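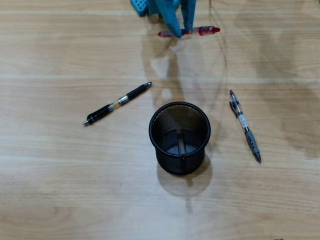 Teal gripper at the red pen, mesh holder on the table.

Ninon Bench Rules Card

We love a tidy robot bench, and this card is the one we reach for at Panonlow every Thursday. It sets out 8 plain rules for small grippers working close to people — speed, reach, pinch points, cable runs and who holds the stop button.
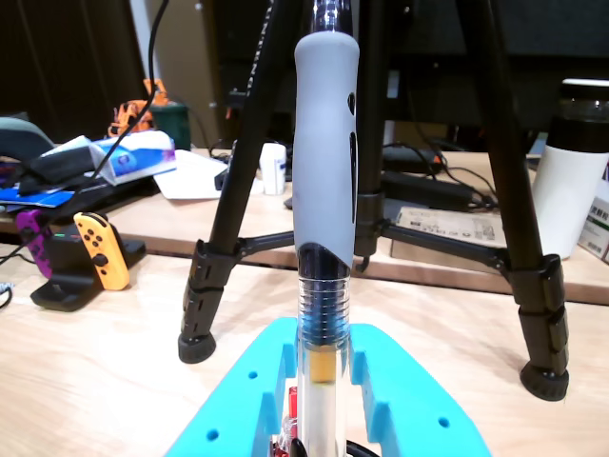 Rule 4 is our favourite: check the grip at low speed before anything heavier goes in the fingers. Wipes clean, and rated for almost 2,000 wipes. Sold singly or in packs of 64, with a colour key for Flulerska stop switches.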